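Olton Mobile Games: Frequently Asked Questions

Which phones can run Rendia?

Any Android phone on version 10 or later, and most iPhones that still get system updates. The game also opens on tablets, but the menus were laid out for a phone screen and look stretched on anything bigger.

Do I need to be online to play?

Story levels work offline once they have been downloaded. Ranked matches, the weekly Ellau race and the shop all need a connection. If you lose signal during a ranked match, you have 13 seconds to get back in before it counts as a loss.

How much space does it take?

The first download is small. Each region is a separate pack that you can delete from Settings > Storage. Deleting a pack does not delete your progress in it.

My phone gets warm and the game slows down. What can I do?

Turn off High Frame Rate and lower Shadows to Medium. Playing while the phone charges makes the problem worse. Some older phones will still drop frames in the large arena maps. 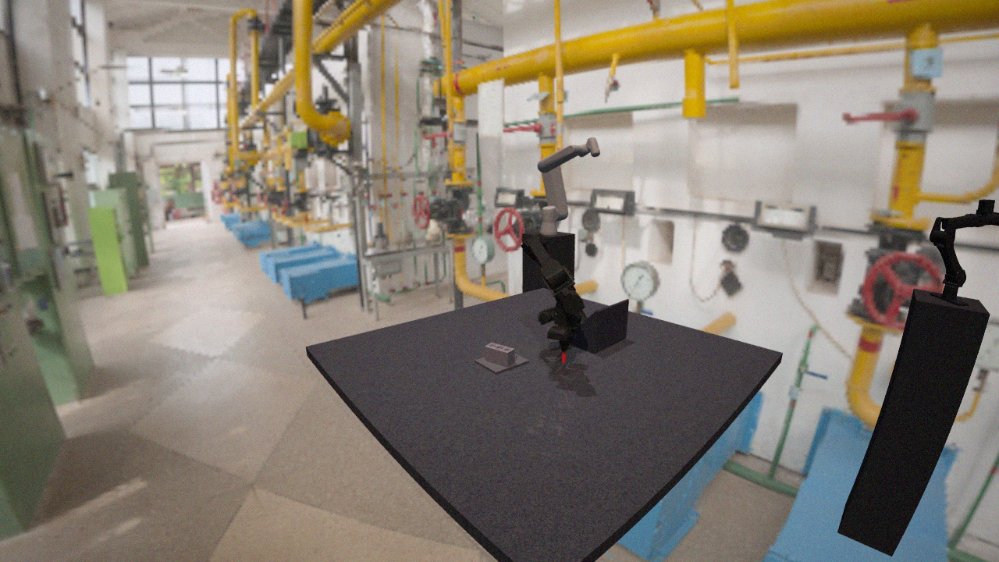
If none of that helps, send us a report from the Help menu. The report includes your phone model and graphics settings, so you don't have to type them in.

How do I move my account to a new phone?

Link an email address on the old phone first, then log in with it on the new one. Guest accounts can't be moved after the old phone has been wiped.

I bought gems and they didn't show up.

Close the game fully and open it again. If the gems are still missing after some 10 minutes, write to us with the order number from your store receipt. Refunds go through the store where you paid.

When does the Ellau race reset?

Sunday at 7 p.m. Eastern. The top 100 players get the Kalniņš badge, which stays on your profile until the next reset.

Can I play with a controller?

Yes, over Bluetooth. Button mapping is under Settings > Controls. Ranked matches put controller and touch players in the same pool.

Who makes the game?

Roland and Darren Stockdale. Roland handles the code and Darren does the levels and answers most of the mail.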